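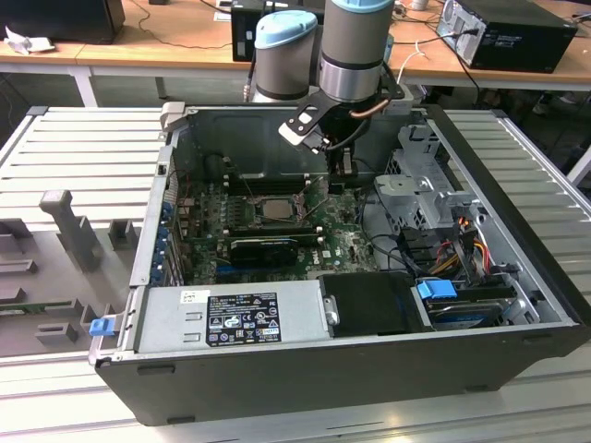 Re: [vunness-bench] opening the donated towers, which order?

From: Amoah bench
To: vunness-bench list

Quick one between other things, sorry if it's choppy. Answers go in between your lines. Cutting the stuff about the van.

On 14/02/2019, the Vosura desk wrote:
> Hello all. We have the first of the Dell towers on a table and would
> like to get the processors out before the cases go to Vunness.
> The old sheet says to start with the drives, then the power supply,
> then the cards, then the board. Do we really have to empty the whole
> case to get at one chip?

No. Skip most of the sheet. It was written for the old small cases where you couldn't get a hand in. With these, lay the tower on its side, panel off, and the socket is right there near the middle of the board. Drives can stay. Power supply can stay. Graphics card can stay too unless you have big hands.

What I do do first: power cord out, hold the front button a few seconds, then touch bare metal on the case before anything else. Strap if you have one.

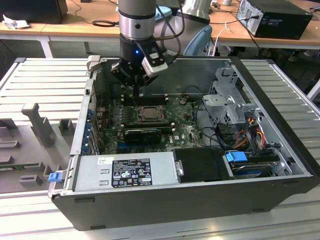
Tower on its side, panel off. Memory slots just above the socket, expansion card below it.

> Second thing. There's a big bunch of red and yellow wires coming off
> the drive cage and it wants to flop over the board. Tape it? Unplug it?

Don't unplug. If you pull the drive power then somebody at Vunness has to work out what went where. Fold the bunch back toward the cage and put one loop of velcro around it, loose. No tape, the glue gets on everything and then the dust sticks to the glue. Same for the black SATA cables – just ease them to the side. They come off the drive end easier than you'd think so check they are still seated before the panel goes back on.

> Blue plastic. There are blue bits all over the inside. Are those
> all safe to press?

Mostly yes. Blue generally means "this is where your fingers go". The ones by the card slots hold the cards down, the one on the drive lets the drive slide out, and there's one at the power supply end. Leave that last one alone, see above. If something blue doesn't want to move, stop and look from the other side. I've snapped 2 drive latches and both times I was pushing the wrong way.

> Our main worry is the socket. We were told the pins are in the board
> on these and not on the chip. What order do you open it, and how do you
> lift the chip without touching down on the pins?

Right, pins are in the board. That's the one place to slow down. My order:

1. Heatsink off first, screws a little at a time, going corner to corner. If it's stuck, twist gently. Do not yank. Old paste can hold on hard.

2. Wipe the top of the chip while it's still clamped down. Much nicer than wiping it in your hand.

3. Lever: push down, out sideways, then let it come up slowly. It has spring in it. Keep a finger on it the whole way.

4. Load plate up and all the way over so it stays by itself.

5. Chip straight up, by the edges. No sliding, no tilting one side. If yours is in a plastic carrier hold the carrier and leave the chip be.

6. Load plate down again right after, with the plastic cover if you have one. An open socket on a bench is asking for a dropped screw.

Note which corner the little triangle is on before you lift. Pencil on a sticky note is fine. 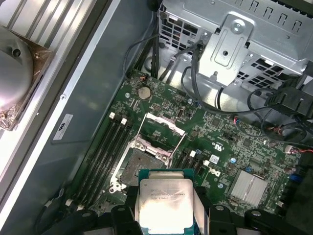
Xeon in its green carrier by the open socket, load plate up. Keep sleeves away from that pin grid.

> Do you pull the memory before or after?

Before. Gives you more room and there's slots on both sides of the socket, so your knuckles will find them. Push the white latches out with your thumbs, stick comes up, into the bag. Leave the latches open after, then you can tell from across the room that it's been done.

> And the little round battery?

Stays in. Vunness want the boards to keep their settings if they can. If one is dead they'll swap it there.

> Last thing. What do we write on the bags?

Tower tag, then what's printed on the lid of the chip, copied as it stands. So the tag on mine is 1375, that goes on top, chip text under it. The printing is small and the metal throws a lot of glare, tilt the lamp and not the chip. One chip per bag. We had 3 in one bag back in November and it took over two hours to sort out whose was whose, plus a scratched underside.

Clamshells are better than bags if you've got them. Window has a box of the clear ones left over from the laptop lot, ask on the Window list and they'll send some with the next run. Foam is ok only if it's the antistatic kind.

Also please keep all the heatsink screws with the heatsink. Little bag, taped to the fins. Last batch came with teh screws in a coffee cup, mixed sizes, and we're still short.

Will fix the sheet when I get a minute. Until then cross out everything between "open case" and "heatsink" and write memory there instead. If the lever on one won't move, leave it and put a note on the case, we'll look at it here.

Have to run, more towers at the door.

Amoah bench

_______________________________________________
vunness-bench mailing list
Reply goes to the whole list. Please trim your quotes.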